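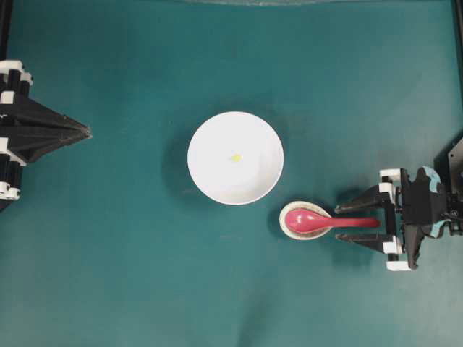 Do half-time substitutions change anything? A look at one season in the Arine league

Students > Project reports > Sport and society

Print this page | E-mail this page

Report by Mirjam Jacobs

1. Why I chose the question

Every coach I have played under believes in the half-time change. You are losing, you take off a tired midfielder, you send on somebody with fresh legs and the game turns. Supporters believe it too. At Brallden, where I go most weeks in the season, people start shouting for a change well before the interval, and when the team comes back and wins the coach gets the credit for it.

I had doubts. People remember the comebacks and forget the afternoons when a fresh striker came on and the side lost by more. I wanted to see whether the match sheets said the same as the people behind the goal.

2. What I used

The Arine league puts its match sheets online after each round. They give the goals, the minute of each goal, the cards and the substitutions. I took the sheets for 8 clubs, Brallden and Verbruggen among them, which gave me 104 matches with a full sheet. Matches with no minutes written in were left out. So were abandoned ones.

For each match I noted the score at half-time, whether the losing side made a change at the interval, and the final score. Level matches at half-time went into a separate table. I did the entries by hand in a spreadsheet, then went back to a sample of sheets to check my typing. I had mixed up home and away in several rows and had to redo them. 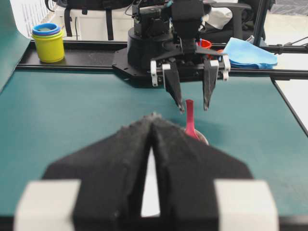 A bigger problem is that the sheets are filled in by the clubs. Some referees check them properly and some sign whatever is put in front of them. A change marked in minute 46 may have been made at the interval or shortly after play began again. I treated both as half-time changes, and a stricter reader could object to that.

3. What the sheets show

Teams that were behind and made a change did slightly better in the second half than teams that were behind and left things alone. My supervisor was pleased when I told her. I was less pleased, as the gap is small and mostly disappears once you separate teams losing by one goal from teams losing by two or more.

Part of the trouble is that the better clubs have the better benches. Verbruggen can leave out a player who would start anywhere else in the league. A club with two substitutes, one of them the reserve goalkeeper, is not making the same decision at all. When I looked only at the smaller clubs, a change at half-time went with no improvement that I could find.

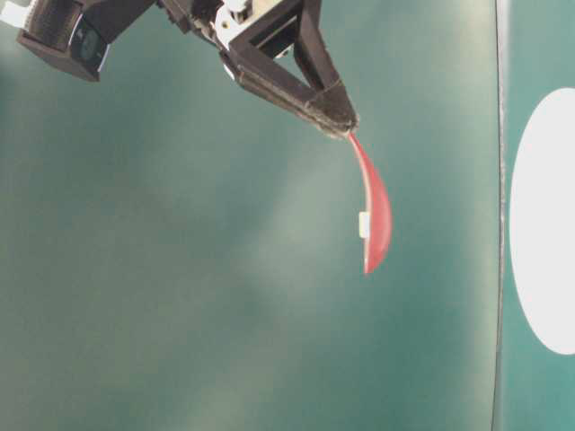 Robotic arm with its open-framed triangular gripper closed on a red object against a teal surface

4. The crowd and the app

Two other explanations came up while I was asking people about the project. The first was the crowd. A committee member at one club told me that with 300 people behind the goal any team will play better after the break. Maybe. The league does not record attendances in a way I would trust – one ground reported exactly 1,000 for match after match in September, and it is hard to believe the same number kept turning up.

The second was Puvodura, the training app that several of the clubs now use. It tells the coach which player is "fading" and should come off. I asked how the fading score was worked out and did not get an answer I could put in a report. Perhaps it works. The two clubs that said they followed it most closely finished well apart in the table, so I would want to see a lot more before giving it the credit for anything.

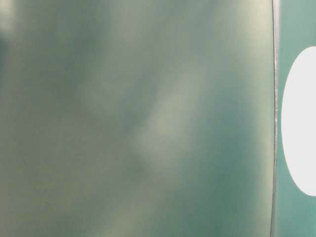
I also spoke to three coaches, all of whom said they judged the change by feel. One admitted that he sometimes takes a player off at half-time just so that the others see him doing something. I think that is more common than the interviews suggest, and a match sheet has no column for it.

5. Weak points

One season is not much. I did not watch most of these matches and cannot say who was injured, who had been booked and was being protected, or who had to leave early for work. Some changes listed as tactical were surely forced. The coaches I interviewed were the ones who replied to my message, and the ones who did not reply may think differently.

I would also be careful with my own small-club result. Once the matches are split up like this there are few left in each group, and a couple of late goals could tip it the other way.

6. What I would say so far

I found no good evidence that changing a player at half-time rescues a match in this league. Nor can I say that it does harm. If another student takes this on, I would suggest following two or three clubs in person for a whole season and writing down the reason for each change when it is made, before the result is known.

The spreadsheet can be had from the project office on request. Corrections to the club data received by 18th November have been included.

Contact the project office | © Student project reports | Back to top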